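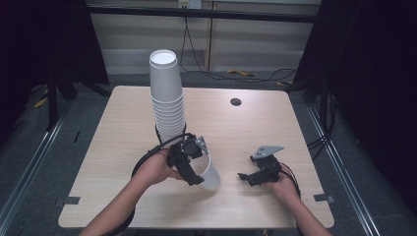
Photo: Orkow / Retier help pages

Cup slips when I record nesting demos by hand
07/09/2022

I'm recording paper cup stacking with two handheld grippers. I have 200 takes and 16 are usable. The left cable keeps ending up near the stack, and I squeeze the cup rim too hard. Do I need to start over?

Bech
Keep the 16. Tape the cable down along the table edge, with enough slack for your reach. Close on the rim slowly – the policy copies your speed too. Park the empty gripper in the same spot before each take.

Femo_user3
Same trouble with mine. Shorter stack helped.

Orkow
Check that both grippers are tracked at the start of every take. I lost a whole afternoon to that in October.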